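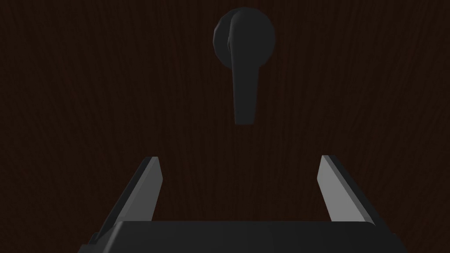

*Dark grey lever on round rosette, dark wood door.*

**Gurlow lever set, code 1412.** Sold by the pair, with screws and spindle. Colour: dark grey. Please measure your door before you order, we cannot exchange cut spindles.

- Backset 60 mm or 70 mm
- Suits left or right hand doors
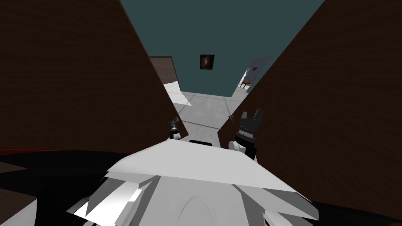
## Care and delivery

Wipe with a soft cloth and no bleach. Price is $235 the pair. Orders over $200 travel free; the next shipment comes in December.
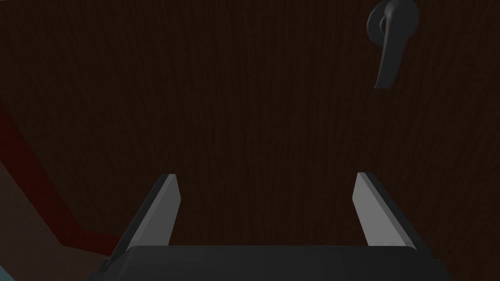

*Curved lever, dark grey.*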